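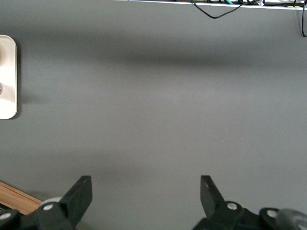 Open day at Simutport, 1/2/21

Went along to the Simutport open day in Pavcombe, mostly because Iida Halonen promised me free coffee (it was good!). They make a browser toy called Piston that guesses your favourite colour from the way you type. Mine came back beige — twice — and I'm wearing purple as I write this.

Man-lok Mak gave a 13 minute talk on weird web quizzes and took questions for longer than that. Best one got a personality out of your grocery list. I'm a "cautious otter", apparently. Next open day is in December, bookings through Siu-fong Liu.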